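July 7, 2023

Router provisioning, bench notes. Droltwood batch.

Picked up where the last entry stopped. The Joren units came back from the supplier with newer firmware, and the auto-setup script no longer finishes on them. It gets as far as the PPPoE login page, fills in the username, then sits there until the timeout. The older stock goes through fine, so the script is all right and the page has changed under it.

Compared the two login pages side by side. On the new one the password box has a different field name and there is a second "confirm" box under it. Added a check for the firmware string at the start and a branch for the new page. First run failed with a typo in the field name (mine). Second run went through and the unit came online with the test account.

Left it up over lunch. No drops in the log when I came back. The clock on the unit was wrong, though, stuck in December of some earlier year. It had not picked up our time server. Joren moved that setting out of the WAN section and into "System", and the script was writing to the old place and getting no error back. Fixed in the same branch.

The clock matters for us more than it looks. Benedito on the service desk reads the router log when a customer rings about drops, and if the times are wrong he can't line them up with the outage notes from Muvinmont. He had two calls like that last month and spent most of an hour on each.

Wi-Fi names. Still using the last part of the serial number for the default network name. Benedito Furtado asked if we could put the customer's surname in instead, because people can't find their own network in a block of flats. I don't want surnames broadcast. Suggested a street-free word pair printed on the label. He is fine with that as long as the label and the welcome letter match. Not started.

Label printer: the roll we have is too wide for the underside of the Joren case. It covers part of the air slots. Moved the label to the side for now. Need the narrow roll, part number is on the inside of the cupboard door.

Afolabi modems. Tried 3 of them behind the new Joren firmware in bridge mode. All of them took an address straight away after a power cycle. None of them took one if only the router was restarted and the modem was left on. The modem remembers the first device it sees. Same as before, so the order in the welcome letter stays as it is: modem off, router off, modem on, wait for the steady light, router on. The letter says to wait "a moment". Changed that to two minutes in the draft.

Speed test through the bench line was lower than I wanted, 9 down on Wi-Fi from the far desk. Wired was at the full plan rate. Moved the unit off the metal shelf and got 20. Will try again on the other channel before blaming the firmware.

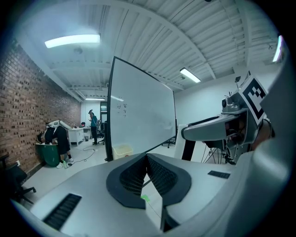
Does a customer have to change anything on a router they already have at home?

The older units keep their current firmware and settings, so the customer can leave them alone. Only units sent out from the new batch need the new setup, and that is done on the bench before posting.

To do:
Run the script on the rest of the batch, old stock last.
Order the narrow label roll.
Ask Droltwood for a change list with the next firmware. They didn't send one with this.
Word pairs for network names, need 2,000 to start with and no rude ones. Benedito to read through the list.
Put the old login page branch in its own file, the script is getting long.

Script is saved in the shared folder under the batch name. The copy on the bench laptop is out of date, don't use it.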